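Rerum - README

Rerum is a small backup checker for desktop computers. It reads the folder you say you care about, reads the backup you say you have, and tells you where the two disagree. It doesn't make backups. Plenty of programs claim to do that already, and my doubts about them are why this one exists.

What it does

You give Rerum 2 paths, a source and a copy. It opens every file in both, works out a checksum for each and writes a plain text report. Files are listed as same, different, missing or unreadable. There is no green check mark anywhere in the program. I took the green check mark out of an early version after seeing one on a backup that held nothing but folder names.
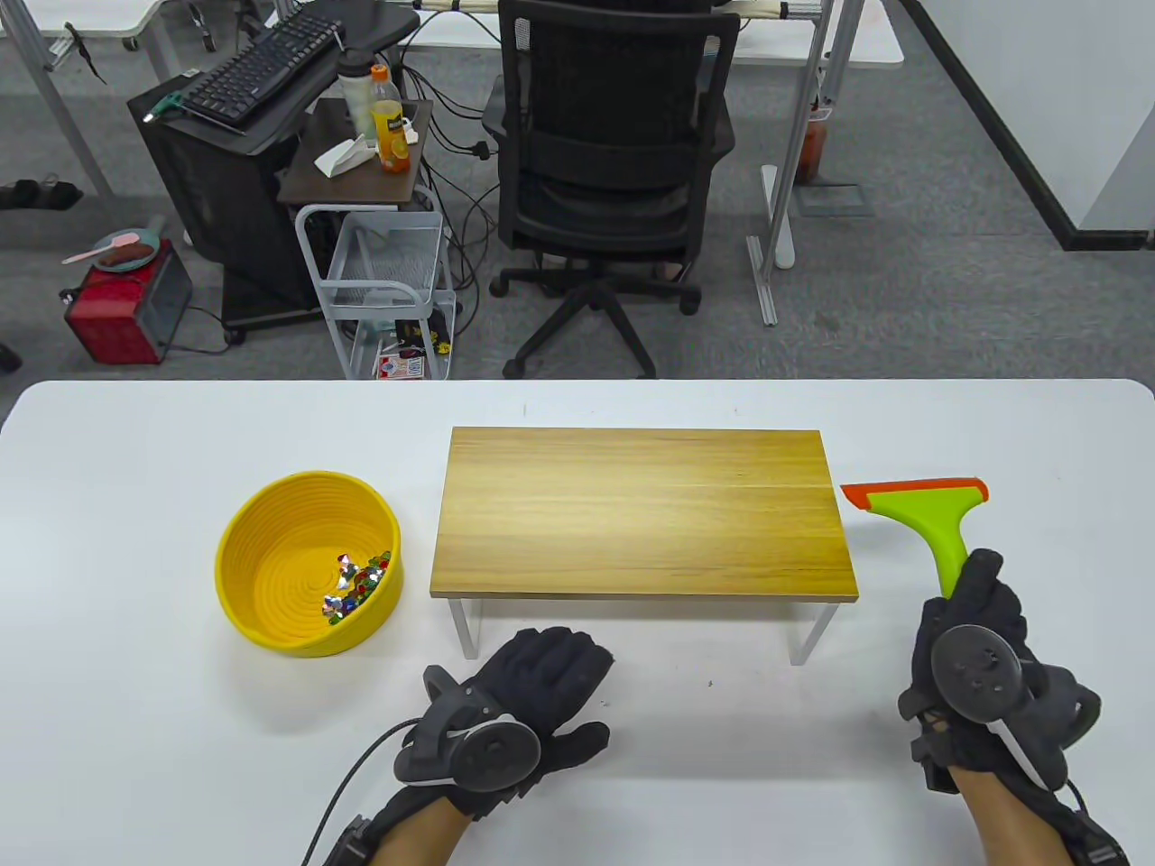 The default mode compares contents and ignores dates, which makes it slow. I've been told this is old-fashioned. Dates get rewritten by sync tools, by copying, and by opening a file in the wrong program, so I don't trust them. A folder can look fine from the outside and you still have to look into it, the way you have to look down into that yellow rope basket before you see the gems on the bottom. If you want the fast mode, it's called --quick, and the report will say at the top that you used it.

What it was tested on

The test folder has 265 files in it, mostly photos and text, with 30 damaged on purpose. Rerum flagged all 30. Please don't read much into that - I wrote the program and I did the damage, so I knew where to look. I'd put more weight on a stranger's messy home folder than on my tidy one.

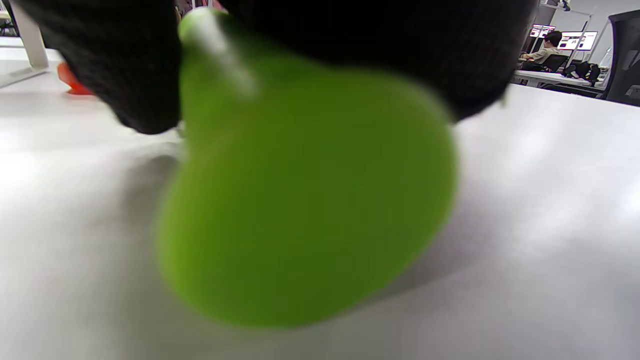
Green pear-shaped object, held at its narrow end.

Known problems

Network drives that go to sleep in mid-read are reported as unreadable. Run it again before you panic. File names longer than 200 characters are skipped, with a line in the report for each one. Cloud folders that keep placeholders on disk will trigger a download of everything, and your provider may slow you down or charge you for it.

The Zirnetwood build has a progress bar. I don't maintain it and I don't believe the bar. 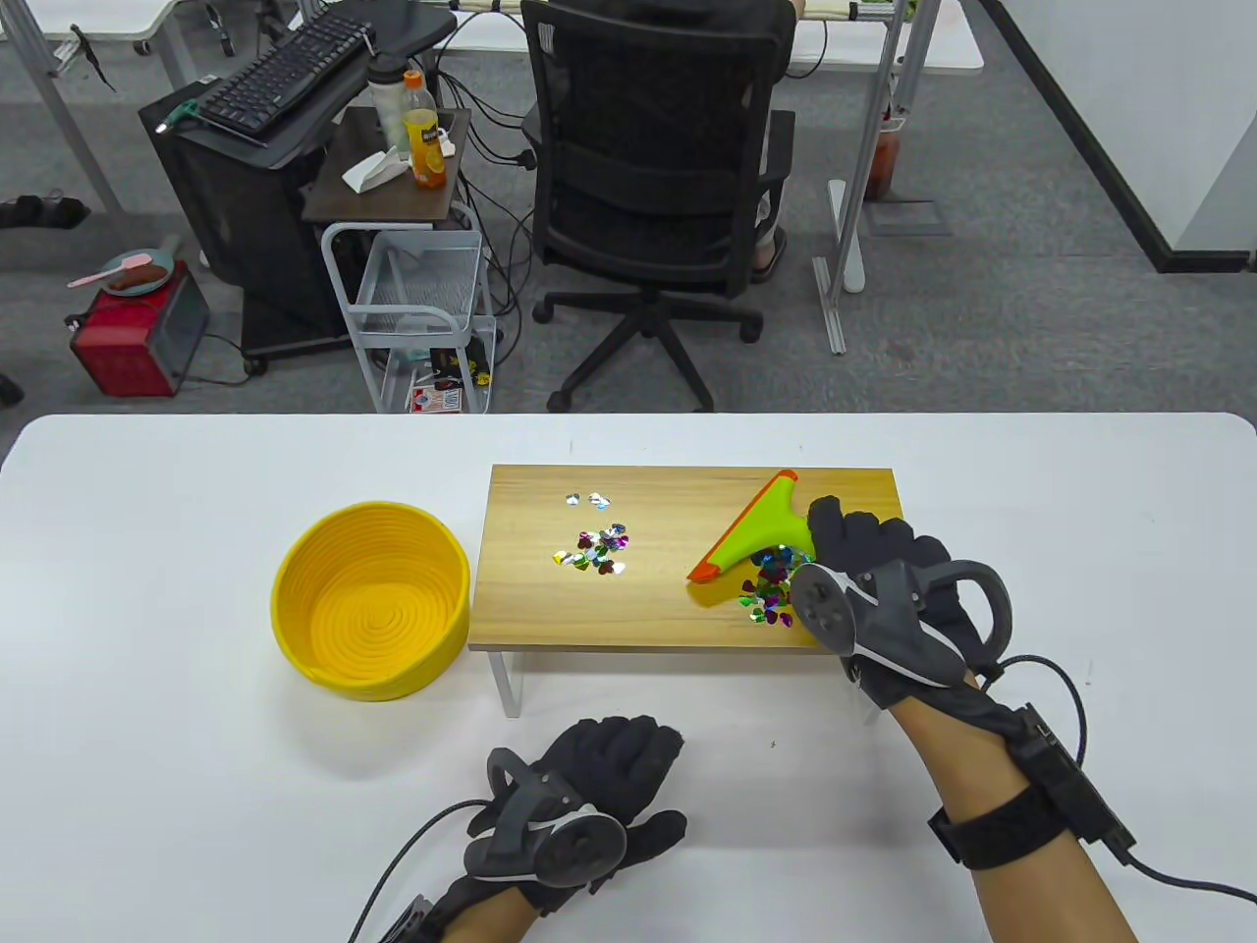

Kimutai Barasa wrote in February to say that a checker which never fixes anything is half a tool, and that most people will read the word "different" and have no idea which side to keep. Fair point about the second part. The report now shows both sizes and both dates next to each mismatch. It still won't choose for you, and I haven't seen a program yet that I'd let choose for me.

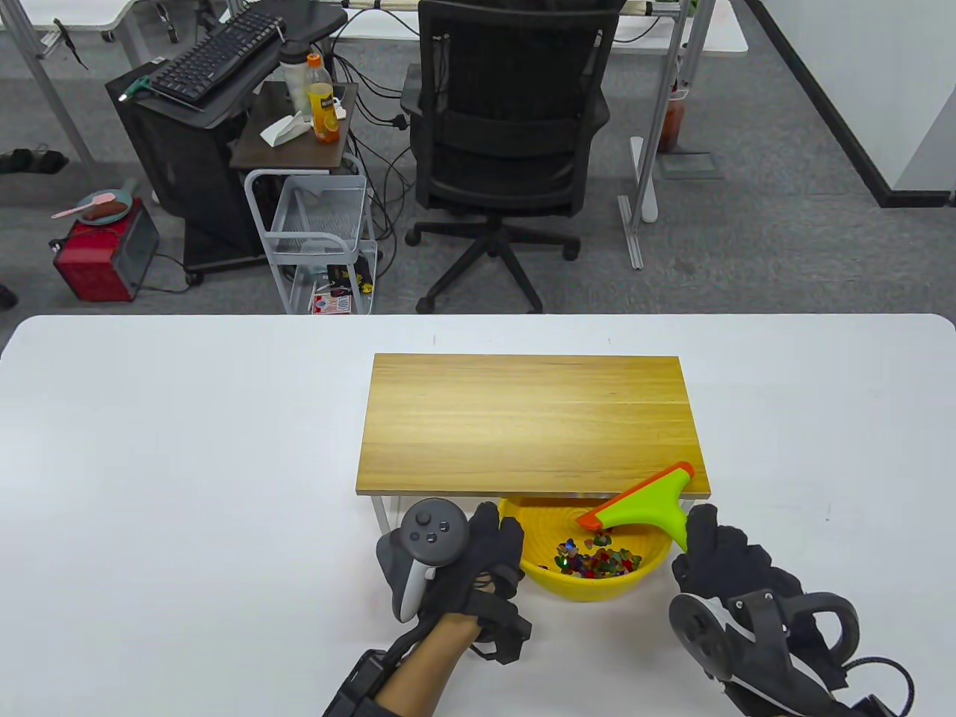
Repair is the feature I get asked for most, and I keep saying no. An automatic repair has to assume one side is good, and when it guesses wrong it cleans away the only decent copy you had. Given a bowl of small colored pieces and a scraper resting on its rim, I'd still want to know what was in the bowl before anything got swept out. Copy the file by hand, open it, then run Rerum on that folder again.

Installing

Unzip it and run it from a terminal. No installer, no account, no updates in the background. Settings live in rerum.conf, next to the program.

License

Free to use and change. No warranty, and I mean that part.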